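울투비코, 양팔 로봇 그리퍼 결함으로 시험 작업 일시 중단

2021년 11월 29일 월요일

물류 자동화 업체 울투비코(Ultuvico)가 양팔 로봇 '카보라(Cavora)'의 그리퍼에서 결함을 확인하고 시험 작업을 멈췄다. 다친 사람은 없다.

회사에 따르면 문제는 지난주 촛대를 집어 선반으로 옮기는 작업 중에 발생했다. 왼팔이 정지 명령을 받은 뒤에도 손가락을 계속 조였고, 유리 화병 한 개가 깨졌다. 작업자가 비상정지 버튼을 눌러 전원을 차단하기까지 6초가 걸렸다.

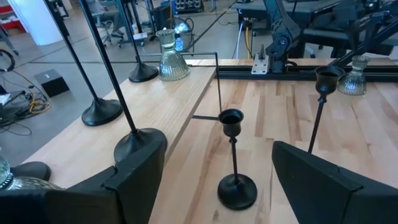

검은색 촛대를 사이에 둔 카보라의 그리퍼. 뒤쪽에 골이 진 유리 화병이 놓여 있다.

카보라는 생활용품 포장 공정에 투입할 목적으로 지난 4월부터 시험해 온 장비다. 깨지기 쉬운 물건과 금속 제품을 같은 작업대에서 다루는 것이 시험 과제였다. 지금까지 집기 동작을 600회 수행했고, 이번 오류는 351회째에 처음 기록됐다. 당시에는 힘 센서의 일시적인 잡음으로 분류돼 별도 조치 없이 작업이 이어졌다.

울투비코의 안전 담당 오데트 프뤼보(Odette Pruvost)는 "첫 기록이 나왔을 때 세웠어야 했다"며 "정지 신호가 제어기까지는 도달했으나 손가락 구동부에 전달되지 않은 것으로 본다"고 말했다. 구동부 부품은 협력사 그르기치(Grgić)가 공급했다. 그르기치는 같은 생산분의 부품 15개를 회수해 점검하고 있다고 밝혔다.

점검은 외부 시험기관 베르코프(Berkov)가 맡는다. 배선과 제어 프로그램을 먼저 확인한 뒤 구동부를 분해할 예정이다. 울투비코는 결과가 나올 때까지 그리퍼의 최대 힘을 제한하고, 유리 제품을 쓰는 시험은 하지 않기로 했다. 작업자의 접근 금지 구역도 넓힌다. 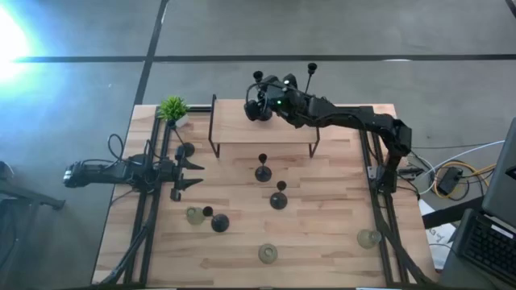
이미 납품된 장비도 같은 문제가 생길 수 있나?

카보라는 아직 시험 단계여서 고객사에 납품된 장비가 없다. 다만 같은 구동부를 쓰는 구형 단팔 모델은 이번 점검 대상에 포함됐으며, 해당 고객사에는 울투비코가 개별 통보한다.

시험 재개 일정은 정해지지 않았다. 베르코프의 점검 보고서는 울투비코와 그르기치에 함께 전달된다.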